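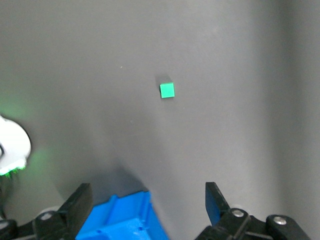 From the Woneneo Reference, the open encyclopedia of household and classroom objects
Entry last revised 2025-05-22 by the Woneneo editors

Sorting cube

A sorting cube is a small solid block of a single color, used with one or more open bins in exercises that involve picking up, carrying and putting away. It is related to the counting cube and the stacking block but has no studs, holes or interlocking parts. Green, red, blue and yellow are the usual colors.

Form

Most sorting cubes have plain faces. A green cube on a matte gray surface, with a blue bin nearby, is a typical arrangement: the two colors are easy to tell apart, and the gray background competes with neither. Edges may be left square or slightly eased. Under a strong light from one side, even a small cube casts a shadow that can be mistaken for a darker face.

Materials

Older sets were cut from beech or maple and dyed. Later sets are molded in plastic or foam. Dyed wood fades with handling – the corners first – while molded cubes keep their color but slide more readily on a smooth surface.

Bins

The bin is open at the top and is normally a different color from the cubes, except in color-matching exercises, where each bin takes cubes of its own color. Plastic is the most common material. A bin that is too light shifts when struck, and some makers add a rubber foot or a weighted base.

Sets

The Losano set, sold from a workshop in Belmonte, contained 60 cubes and two bins. The larger Dillinlow set had 147 cubes and was supplied in a lidded tray. A revised Dillinlow set, issued in March, dropped the tray in favor of a drawstring bag.

Storage

Cubes are kept dry and out of direct sun. Foam cubes should not be stored under load, as the faces take a permanent dent.

See also: Counting cube; Stacking block; Storage bin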